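We use cookies to remember your settings and to count visits to this site. By carrying on reading you agree to this. Accept | Change settings

Lane residents ask for slower delivery rounds as orders rise

2020-05-10

People living in the narrow lanes of the Pletholm quarter have asked delivery firms to agree a lower speed and fixed hours for their riders, after a sharp rise in home orders during April.

A letter signed by 300 residents was handed to the Flurnelside district office this week. It asks for a limit of 10 kilometres an hour in lanes without a pavement, and for an end to deliveries after ten at night.

The letter was drawn up by Nantana Rattanakul, who has lived in the quarter for 30 years and runs a sewing shop from her front room. She said most riders were careful, but that the lanes were laid out for people on foot and the houses open straight on to them.

"You step out of your door and you are in the road," she said. "My neighbour's children used to play there in the afternoon. Now she keeps them in until the dinner orders are finished." 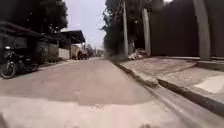 A concrete lane between low buildings, with a motorcycle parked on the left.

With restaurants closed to seated customers, many small kitchens in the area have turned to takeaway to stay open. Tostis, a delivery service which began in the district last year, said its orders in Flurnelside had doubled since the end of March and that it had taken on 500 extra riders across the city. Many of them had lost work in hotels and bars.

Orathai Meesuk, the firm's area manager, said it had read the letter and would reply in full. Riders are paid by the trip, she said, but are not punished for arriving late, and the app allows more time for addresses in the older quarters.

"We can put a note on the map that tells the rider to go slowly," she said. "We can't do much about through traffic, and there is a lot of that."

Through traffic is the other complaint. The lanes offer a way round the lights at Carrillo Junction, and residents say drivers of all kinds have used it more often while the main road is dug up for new water pipes. The work was due to finish in April but stopped for three weeks when the contractor's crew could not travel. The district office now expects the road to be fully open by the end of next month.

Lertchai Duangkaew, who rides for two delivery services, said he understood the residents but wanted them to think about the late finish. His busiest hours are between eight and eleven in the evening, and he earns more in that time than in the rest of the day.

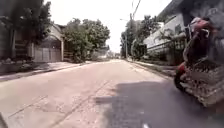

"If they stop us at ten, I lose the last hour, and that hour pays for my petrol," he said. He would accept a rule that riders switch off the engine and walk the final stretch at night — some of his regular customers have already asked him to do that, and he says it adds two or three minutes to a trip.

Kitchen owners are also uneasy about set hours. Daranee Prasertsri, who sells noodle soup and rice dishes from a shop near the market, said evening orders had kept her two staff in work. She signed the letter for the sake of the speed limit and crossed out the paragraph on hours before doing so. The district office has not said whether it will count altered copies.

The office has no power to set working hours for private firms, but it can ask for signs and for speed humps. Duangjai Wiriya, who handles roads for the district, said humps had been turned down once before, as water collects behind them in the rainy season and runs into the houses. Painted markings and signs at both ends of each lane would be cheaper and could be in place within a few weeks of approval.

She said she would walk the lanes with residents and riders before making a proposal. Numbers on the walk will be kept small under the present health rules, and people who cannot attend may send comments in writing. Forms are available from the counter at the district office, which is open in the mornings only for the time being.

No accidents in the lanes were reported to the office in April. Ms Rattanakul said there had been several near misses and that residents had started to write them down, with the time and the place, in a notebook kept at her shop.

More local news
Water pipe work at Carrillo Junction to restart with smaller crew
Market stalls to be spaced further apart from next week
Flurnelside library to lend books by telephone order
Pletholm clinic changes its opening times
Cooking gas prices held for another month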